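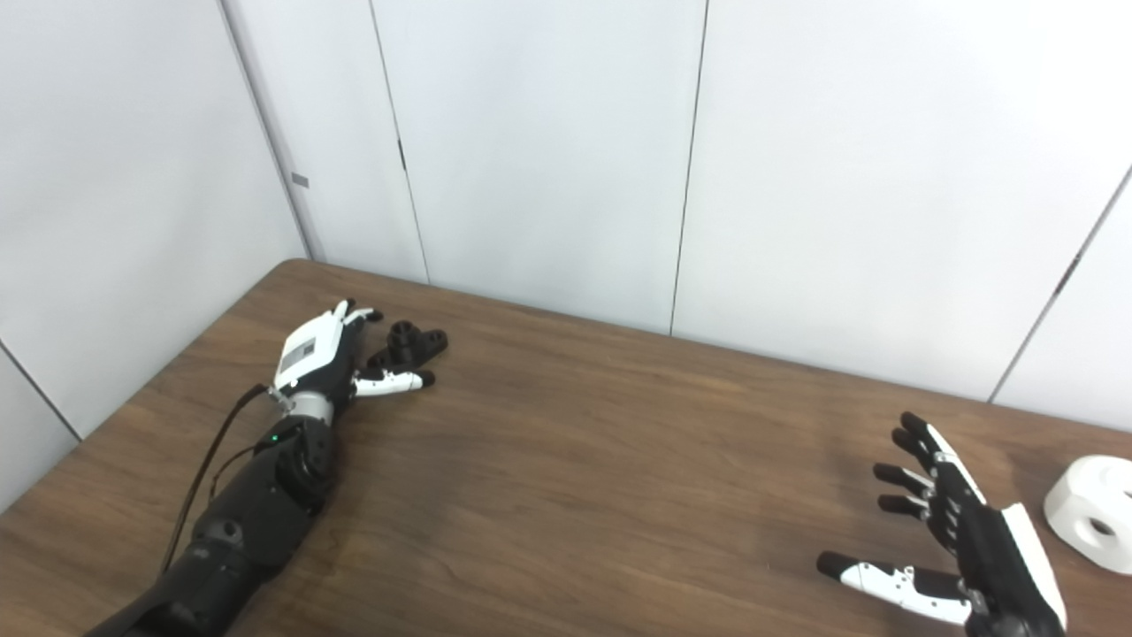
The brown wooden table by the white walls.

Hi! I run Staderia, a small shared kitchen and supper club in Skarnville, and I'm looking for people who like to eat and don't mind filling in a form afterward.

I've been working on a little cookbook of soups and stews since March, and I'm now at the stage where I can't taste anything anymore. Seriously, I made the same bean soup so many times last month that I started putting cinnamon in it just to feel something (it stayed in, by the way, so you'll get to try that one). I need fresh mouths. I have room for 11 home testers, and I'd love for most of you to be regular cooks with regular stoves and a drawer full of mismatched spoons.

What you'd be doing: I send you four recipes. You shop for them, cook them at home exactly as written, even the parts you think are wrong – especially the parts you think are wrong! – and write down what happened. How long did the onions take? Did you have to look anything up? Did your kids eat it? Then we all get together for one long dinner at Staderia, starting at 6:30 p.m., where I cook the same four and we argue about them.

I pay $477 per tester, plus groceries if you keep your receipts. Half comes when you get your recipes and the other half after the dinner. It works out to a few evenings of cooking spread over a month, and you can do them in any order you like. Please don't double up and make two in one night, though. I tried that with my last group and the notes got very short by the second pot.

You don't need any training. You do need a stove, a big pot, a kitchen scale (I have a couple I can lend) and a grocery store you can get to without much trouble. If you live out in Holanda or Mutier, that's great, please apply. I want to know what you can and can't find in the stores out there, and I'm happy to drop off the odd spices myself.

A few things to know before you write. Two of the four recipes have meat and one has shellfish, so this round won't work for everybody. I'm hoping to do an all-vegetable round later and I'll keep your name for that if you tell me. You also have to be over 18, and you can't post the recipes online until the book is out. Showing them to your mom is fine.

To apply, send me a note through the contact page with your name, the town you live in, what kind of stove you have and the last thing you cooked that didn't come out right. Keep it under 1,000 words, please! One person last time sent me a whole essay on dumplings, and I loved it, but it took me most of a morning. I'll write back to everyone, yes or no.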